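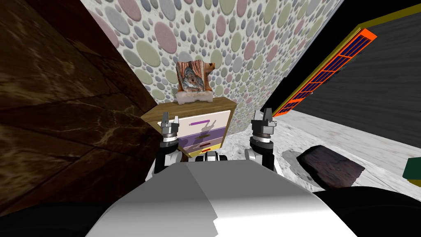
Both grippers up, drawer cabinet behind.

Monday, a.m.

Flallau bottle, lot 204. Condition check before it goes back to Stuvico. Enamel on the shoulder lifting in 2 places, both pink, both on the robe of the seated figure. Blue fine. Green has a slight bloom, wiped a test patch with deionised water and a swab, no colour on swab. Left the rest alone.

Foot rim ground down at some point, I think old. Jakab catalogue says "minor polishing" which is generous. Height 53 mm without stopper. Stopper doesnt belong, too wide in the neck, cork is new.

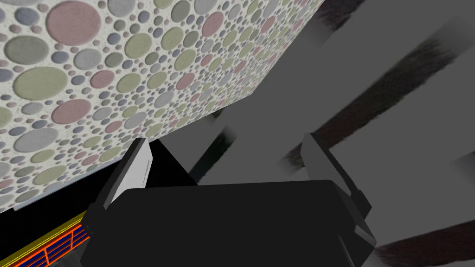
Under UV the pink goes dull orange at one edge of the sleeve only. Retouch? Himisus report mentions no restoration at all. Need to look again with the better lamp, bulb in ours is on its way out.

Mark on base: four characters, iron red, second one rubbed. Compare with the Jakab plate before writing anything down as period.

To do: consolidate lifting bits (weak Paraloid, small brush), re-shoot base, ring Stuvico re stopper. Box foam needs recuting, bottle rattels.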